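Elix — corpus de recetas manuscritas de Ornurville

Versión 2
Última revisión: Jan 29, 2020
Mantenimiento: Duygu Yüksel (transcripción y formato), Gladys Arango (normalización y glosario)

Descripción corta

Elix es una colección de recetas de cocina transcritas de cuadernos familiares de Ornurville y del barrio vecino de Flores. Contiene 2997 recetas en español, sacadas de 104 cuadernos. De ellas, 2376 tienen la lista de ingredientes separada y normalizada; las otras están solamente como texto corrido.

Empecé este trabajo cuando todavía aprendía el español y quería leer cómo escribe la gente en su casa, con sus abreviaturas y sus faltas. Gladys Arango corrigió mis primeras transcripciones y después se quedó en el proyecto. Si usted encuentra en este documento una frase rara, es mía y no de ella.

Contenido de la carpeta

recetas.csv — una fila por receta, codificación UTF-8, separador punto y coma.
ingredientes.csv — una fila por ingrediente, unida a la receta por el campo id_receta.
cuadernos.csv — una fila por cuaderno, con la década estimada y el estado del papel.
glosario.txt — palabras locales y medidas caseras, en orden alfabético.
cambios.txt — lista de cambios entre versiones.

Las imágenes de las páginas no se distribuyen. Varias familias dieron permiso para el texto pero no para la letra de sus abuelas, y preferimos aplicar la misma regla a todas.

Campos de recetas.csv

id_receta: número entero, no se reutiliza aunque la receta se borre.
id_cuaderno: número entero, corresponde a cuadernos.csv.
titulo_original: como está escrito, con las mayúsculas y los acentos del cuaderno.
titulo_normalizado: ortografía actual. Puede estar vacío.
texto_original: transcripción literal. Los saltos de línea se marcan con una barra vertical.
texto_normalizado: ortografía actual y abreviaturas desarrolladas.
categoria: una de las siguientes: sopa, guiso, masa, dulce, conserva, bebida, otro.
legibilidad: de 1 a 4, donde 4 significa que se lee todo.
notas: observaciones de quien transcribió.

Sobre la categoría «otro»: allí hay remedios para la tos, jabón, betún para zapatos y una pasta para limpiar cobre. Estaban en los cuadernos entre las recetas de comida y no quisimos quitarlos. Por favor, si usted usa el corpus para una aplicación que recomienda platos, filtre esta categoría antes de publicar cualquier cosa.

Campos de ingredientes.csv

id_receta, orden, nombre_original, nombre_normalizado, cantidad, unidad, unidad_casera.

El campo cantidad es texto y no número. Lo intentamos como número en la primera versión y perdimos demasiado: «un puñado grande», «lo que pida la harina», «dos o tres según el tamaño». Cuando la cantidad es un número simple, se puede convertir sin problema. Las fracciones se escriben con barra inclinada (1/2, 3/4).

El campo unidad_casera es verdadero cuando la unidad depende de un objeto de la casa, como el pocillo, la taza sin asa o la lata de aceite. El glosario explica las que pudimos averiguar. El «brarik» merece una nota aparte, pues algunos usuarios nos escribieron pensando que era un error de transcripción. Brarik era la marca de un bote de cacao que se vendía en la tienda de Flores, y el bote vacío servía como medida de harina. Según el cuaderno, la palabra aparece con mayúscula o sin ella. No damos equivalencia en gramos porque hubo dos tamaños de bote y casi nunca sabemos cuál tenía la familia.

Cómo se hizo la transcripción

Cada cuaderno se leyó completo antes de transcribir la primera receta, para acostumbrarse a la letra. Después se transcribió en el orden de las páginas. Las manchas y los agujeros se marcan con [ilegible], y las palabras dudosas llevan un signo de interrogación entre corchetes: azafrán[?]. Lo tachado se conserva entre llaves cuando se puede leer. Un ejemplo del archivo:

{3} 4 huevos | 1 pocillo de azucar | la ralladura de un limon si hay | batir hasta que blanquee

En la versión normalizada queda así:

4 huevos, 1 pocillo de azúcar, la ralladura de un limón si hay. Batir hasta que blanquee.

No corregimos las recetas. Si una masa lleva demasiada sal, la sal sigue allí. Gladys ha cocinado una parte pequeña de los dulces y sus comentarios están en el campo notas con las iniciales GA.

Limitaciones conocidas

— Los dulces y las masas están muy representados. La comida de cada día casi no se escribía, así que este corpus no sirve para saber qué comía la gente entre semana.
— La década de los cuadernos es una estimación, hecha con los precios anotados, los anuncios pegados y lo que recuerdan los dueños.
— Hay recetas repetidas. Muchas pasaron de una vecina a otra con cambios pequeños, y no las hemos unido.
— El campo categoria fue asignado por una sola persona. Las empanadas dulces, por ejemplo, están a veces en masa y a veces en dulce.
— Algunas recetas fueron copiadas de revistas. Cuando lo supimos, está en las notas.

Advertencia de seguridad alimentaria

Las recetas de conserva son documentos históricos. Los tiempos de hervor y la cantidad de vinagre no han sido comprobados, y algunos son claramente insuficientes para las normas de hoy. No las siga para preparar conservas en su casa.

Datos personales

Los nombres de personas que aparecen en los títulos («torta de la señora X») se sustituyeron por una inicial. Quedan algunos nombres de pila en el texto, siempre con permiso de la familia. Si usted reconoce a alguien y quiere que se retire, escríbanos con el id_receta y lo haremos en la versión siguiente.

Licencia y cita

Uso libre para estudio, enseñanza e investigación, con mención de la fuente. Para uso comercial es necesario preguntar primero, porque tenemos que consultar con las familias. Forma de citar: Yüksel, D. y Arango, G., Elix, corpus de recetas manuscritas de Ornurville, versión 2.

Cambios pendientes

En marzo queremos revisar las equivalencias del glosario y separar el campo notas en dos, uno para la lectura del papel y otro para los comentarios de cocina. También falta poner de acuerdo «cucharada» y «cuchara sopera», que hoy figuran como unidades distintas.

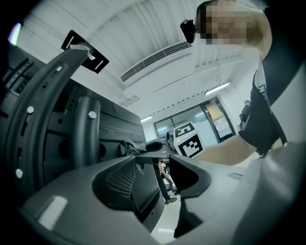
Para enviar correcciones basta con una línea por error: el id_receta, el campo y cómo debería leerse. Si son muchas, mejor en un archivo con el mismo separador que usan los nuestros.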